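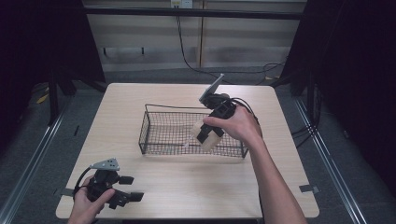 Section 2: Finding a home for your dehydrator

By now you should have the Billolov out of its box, with the trays, the lid and the little bag of feet laid out beside it. If you haven't got that far, pop back to Section 1 and have a cuppa while you're at it. There's no rush with any of this, and the machine will be with you for a good many summers of apricots, so it's worth giving a bit of thought to where it lives.

1. Choose a table or bench that is flat, sturdy and dry. A kitchen bench is fine, and so is a table in the laundry or the spare room. Plenty of our customers end up in the spare room, as the fan makes a steady hum that some people find soothing and others (my husband included) can't stand after tea time.

2. Leave a hand's width of clear space on every side and nothing at all over the lid. The warm air comes up through the top and it needs somewhere to go.

3. Push the rubber feet into the base. They're a firm fit. If one won't go, dab a little dishwashing liquid on the stem, give it a twist, and wipe off whatever's left over.

Note: On a timber surface, put a cork mat or a folded tea towel under the feet for longer drying jobs. Rubber can leave marks on some finishes, and they're a nuisance to shift.

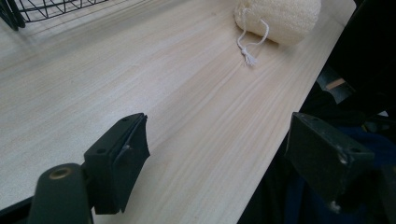
4. Check that the cord reaches the power point without stretching. The unit draws 700 watts, so please give it a power point of its own and don't share a board with the kettle or the toaster.

CAUTION: Never run the cord over the front of the table where a child or a passing dog could catch it. Do not use the dehydrator outdoors, even under a verandah.

Section 3: The first run, with nothing in it

I know you'll be itching to load it up with bananas, but do this bit first. New machines have a faint factory smell, and you don't want that in your fruit.

1. Wash the three trays in warm soapy water and let them dry. They can also go in the top rack of the dishwasher. The base must never go in water, only wiped over with a damp cloth once it's unplugged.

2. Stack the trays on the base. Each has a small notch at the back, and the notches should line up one above the other. If the stack rocks, lift the trays off and start again from the bottom.

3. Put the lid on, plug in, and turn the dial to 50 degrees.

4. Let it run empty for 20 minutes with a window open. A little smell is normal. Smoke isn't, so if you see any, switch off at the wall and ring us.

5. Switch off, unplug, and leave everything to cool before you take the trays out.

Note: If you bought the Medrano fine-mesh liners for herbs and berries, keep them out of the machine for this first run. The older Furnus liners don't fit this model, I'm sorry to say, though they can be trimmed with kitchen scissors if you're patient.

If anything in these two sections has you stumped, write to Naomi Rugemalira at the Windon help desk. She answers everything herself, though August gets busy with the citrus people, so you might wait a little longer then. Have the number from the underside of the base handy when you write.

Section 4 covers slicing and loading.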